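Households Teach Laundry Robot by Hand in Zarnivik Project

By Yeshi Assefa

The clothes on the bed have to be put away before lunch, and in 123 homes that job is now also a lesson for a machine. The participants do not pick up the garments with their fingers. They use a black gripper held in the hand, with two jaws that open and close, and a small camera that records what the jaws do.

The homes belong to a project called Chala, which is run by the robotics company Virnevus from its office in Zarnivik. The company wants to build a two-armed robot that can sort, fold and stack clothes in an ordinary bedroom. It started to collect recordings in February, and by the end of last month it had 2337 of them.

"In our first year we moved the robot by remote control," said Mulugeta Beyene, who leads the project. "The operator sat in the next room with two handles and a screen. To fold one shirt he needed several minutes, and after an hour he was very tired. With the hand gripper a person works almost at normal speed, and we do not have to bring a robot to the house."

The gripper has the same jaws as the ones on the robot's arms. For this reason, Beyene said, the robot can learn from the recordings without a long translation between the human hand and the machine.

Clothing is a difficult subject. A cup keeps its shape when it is lifted, but a pair of jeans changes with every touch, and the seams are thick enough to slip out of a weak grip. Participants are asked to work on their own beds, with their own sheets and their own clothes, and to leave the room as it usually is.

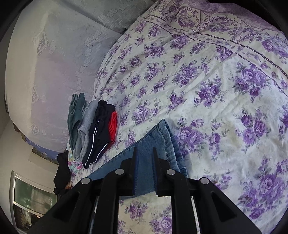
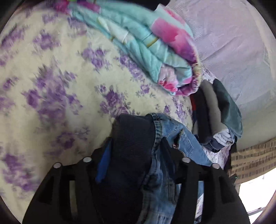

Denim held in the jaws of a hand gripper on a rose-print bed, with folded clothes nearby. In the second picture a dark navy knit garment is gripped together with the jeans.

Patterned bedding was a problem for the early software, said Letay Seyoum, an engineer who checks the recordings when they arrive. The program sometimes took a printed flower for the corner of a blouse. The company first thought of asking for plain sheets, but decided against it.

"People have flowers on their beds," Seyoum said. "If the robot can work only on a white table, it is not useful for them."

Seyoum and her colleagues reject a recording when the camera loses sight of the jaws for too long or when the movement is too fast to follow. Of the recordings received so far, 2065 have been accepted for training. A failed grip is not a reason to reject. When a person drops a sleeve and takes it again, the robot can learn how to correct the same mistake.

Participants get a short training of one morning and then keep the gripper for two weeks. Parveen Debnath, a retired nurse who took part in the spring, said the first two days were slow.

"I wanted to use my other hand all the time," she said. "Trousers were the worst. You take them at the waist and the legs go everywhere. After some days I learned to take them lower, near the middle, and then it went better."

She is paid for each hour of accepted work. The recordings from her home contain no sound, and she could delete any of them before they were sent.

Not everyone in the field believes that more recordings are the answer. Cempaka Osman, who designs grippers at the competing firm Enen, said that two stiff jaws will always have trouble with thin fabric. Her company still prefers remote control, in which the operator sees at once what the robot arm can and cannot do.

"With the hand tool you can reach in a way that the arm cannot copy," she said. "You discover this only later."

Beyene agreed that this happens. His team runs every accepted recording through a computer model of the arm, and movements that the arm cannot make are taken out.

A first test of the robot with folded clothes is planned at the Zarnivik office before the end of the year. Virnevus is looking for more households, and says that homes with small bedrooms are especially welcome.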